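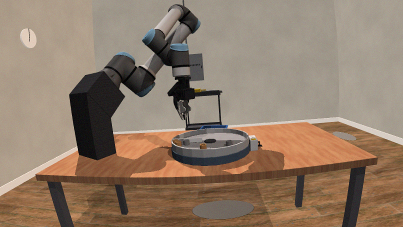
Vue générale de la cellule dans le simulateur, bras au-dessus du plateau rond.

De : Vasilică Husar
À : liste du club robotique
Objet : Re: [club] Tri des cylindres, où en est la scène ?

Bonjour à tous,

Je réponds à Fares, dont je recopie le message pour ceux qui se sont inscrits à la liste en septembre.

> Le message de Fares Matar :
> J'ai récupéré la branche Plornotach hier soir et j'ai trois questions.
> Est-ce que la position du bac bleu est figée pour le concours ?
> Est-ce que les ombres sont obligatoires ? Chez moi elles
> ralentissent beaucoup le rendu.
> Et qui s'occupe de la descente de la pince ? Gheorghița me dit que
> c'est Reinaldo, Reinaldo me dit que c'est moi.

Pour le bac, non, rien n'est figé. Le règlement dit seulement que les pièces partent du plateau rond et finissent dans le bac. Gardez sa position dans le fichier de configuration et pas en dur dans le script, Gøran a déjà perdu une soirée là-dessus l'an dernier.

Pour les ombres, on les garde. Le module de vision (Ruretti) est évalué sur des images avec ombres et celle du bras tombe sur la table et jusque dans le plateau selon la pose. Si on s'entraîne sans, on aura des surprises. Vous pouvez les couper pour mettre au point les trajectoires, mais remettez-les avant de lancer une série complète.

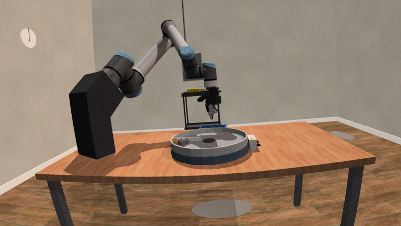
Pour la descente, c'est bien Reinaldo Guimarães qui a écrit la première version, mais il passe sur le rapport et Fares reprend le code. Il reste deux points à régler. D'abord la hauteur d'approche : je propose de s'arrêter au-dessus du plateau, doigts vers le bas, de relire la position de la pièce visée, puis de descendre à la verticale. Ensuite le choix de la pièce. Les cylindres gris peuvent se retrouver très près les uns des autres et le script actuel prend le plus proche de la pince sans regarder s'il y a la place de passer les doigts.

Gheorghița Lungu a commencé un test qui écarte les candidats trop serrés. C'est dans la branche Chiriac, pas encore fusionnée. Relecture bienvenue, surtout sur le calcul des distances au bord. 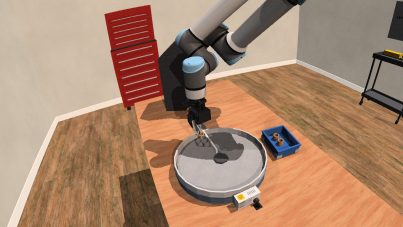 La pince descendue dans le plateau, près du groupe de cylindres gris. Deux cylindres bruns dans le bac.

La dernière série fait 2 000 essais et j'ai 19 journaux illisibles, tous écrits pendant la même sauvegarde. Je les ai mis à part, ne les comptez pas dans les statistiques. Si quelqu'un a du temps, il faudrait relancer ces graines sur la machine Dukis. Prévenez avant sur la liste, on ne peut pas y faire tourner deux séries à la fois.

Prochaine réunion à 18 h, salle habituelle. Fares, apporte ta version de la descente même si elle ne marche pas encore.

Vasilică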